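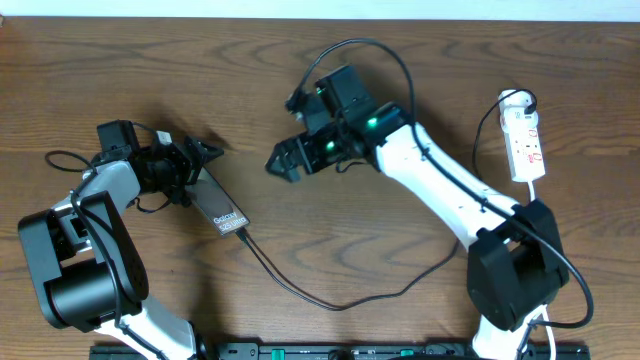

Figure 2.1 Two robot arms over a wooden tabletop.

Chapter 2
Recording Road Collisions

A collision record begins with the first officer's notes. The form used in Clavano has 40 fields, covering road surface, lighting, vehicle type and the position of each party. Injuries are graded as slight, serious or fatal – the grade may be revised later. Section 2.1 sets out the fields. Section 2.2 compares records from Niven and Kurar, where 200 collisions at signaled junctions were coded twice by separate clerks.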